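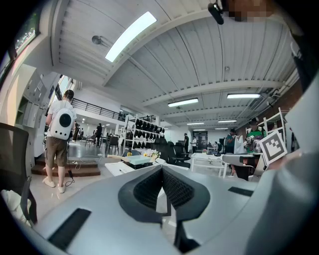

# Condidmont HG Hand-Held Gripper: Pad Rim Separation Notice

**Applies to:** all HG units supplied with the first-pattern V-pad
**Status:** open; replacement pads shipping from November
**Action:** inspect before next use

## Fault

The rubber rim around the V-pad can separate from the pad body under repeated side load. Separation starts at the point of the V and moves outward along one leg. Once the rim has lifted, the pad no longer seats squarely and the grip force reading drifts low. The operator then squeezes harder to compensate, and the held object can slip without warning.

Ngau reported the fault first, on 2 units used for glassware handling. One dropped a filled beaker at waist height. No injury resulted. Flalten later returned 3 more units with the same separation at an earlier stage, found during routine cleaning.

## Cause

The adhesive used on first-pattern pads softens after contact with alcohol-based cleaners. The earlier manual recommended alcohol wipes for the pad surface. That instruction is withdrawn. Units cleaned only with water and mild soap have shown no separation in our bench tests.

## Inspection

1. Switch the unit off and disconnect the cable.
2. Open the jaws fully.
3. Press the rim inward with a thumb at the point of the V, then along each leg.
4. Look for a gap, a raised edge or a tacky residue between rim and mesh.
5. Reconnect, close the jaws on the supplied test block and compare the force reading with the value on the calibration card.

Withdraw the unit if the rim moves under thumb pressure, or if the reading differs from the card by more than 5 percent. Do not re-glue the rim. Household and cyanoacrylate adhesives stiffen the pad and hide further separation.

## Continued use

Units that pass may stay in service with these limits until the new pad is fitted:

- No glass, liquids in open containers, or blades.
- No lifting over another person or over a walkway.
- Repeat the thumb check at the start of each shift.

Recalibrate after any pad change. Marker position is not affected by the pad, so tracking calibration can be left alone unless the marker mount has been disturbed.

## Replacement part

The second-pattern pad is molded by Brirura with the rim and body as a single piece. It fits the existing shell with no modification and is supplied as a kit of 2 pads, a test block and a new calibration card. The kit is free of charge for affected units. Quote the serial number inside the battery door when ordering.

Return withdrawn pads in the kit packaging. Second-pattern pads carry a raised dot on the back face. Pads without the dot should not be kept as spares.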